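The Second Pan

Liliana Caruso started the onions at five in the morning, before the bread truck came down Stirlow Street. She cut them thin and put them in the big pan with butter and salt and left the heat low. Her aunt had cooked them fast, in oil, with the lid on. The regulars at the Messina still brought that up.

It was December and the diner opened at six. She had 300 eggs in the walk-in and a church group coming at eight. The bank had sent another letter. She owed 3862 dollars on the stove, and the stove had one burner that would not light unless you held a match to it.

She held a match to it. The second pan went on for the potatoes.

At ten past six the old man from the hardware store came in and sat at the counter with his coat on.

"Hash," he said.

"Your way or mine?"

"Your aunt's way."

"She's in Florida."

He looked at the menu as if it might have changed. Liliana poured his coffee and went back to the kitchen. She put a scoop of potatoes in the small skillet, pressed them flat, and left them alone until the edges went brown. Then she added the onions, a little ham, and two eggs on top. She set the oven to 400 and gave it six minutes.

When she brought it out he turned the plate a few degrees and looked at it from the other side.

"The onions are sweet," he said after a while.

"They take an hour."

"She never took an hour."

"No."

He ate some more. A woman came in with two kids and asked for pancakes. The bread arrived, one tray short, and Liliana signed for it anyway and wrote "one short" beside her name. By seven the windows had fogged over and she had to wipe a circle to see the street.

The old man was still there. He had finished everything but one corner of potato, and he was pushing it around with his fork.

"I told her I'd buy the stove off her once," he said. "She wanted 100 dollars. I said it wasn't worth fifty."

"You were right."

"I've got a fellow who fixes burners. He owes me for a ladder."

Liliana took his cup and filled it. In the kitchen the timer went off, and she let it ring twice before she went in.

"Tell him to come after two," she called through the window. "I'll feed him."

"Which onions?"

She cracked an egg on the edge of the skillet and reached for the next one.
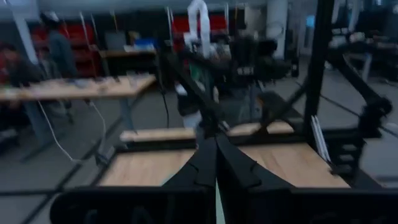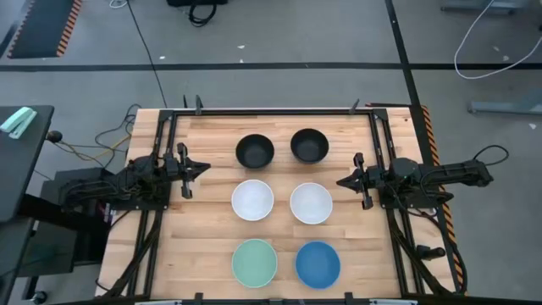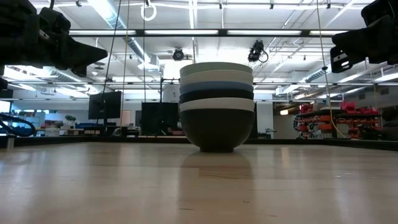
Bowls and tabletop in the second and third, with black grippers in all three pictures.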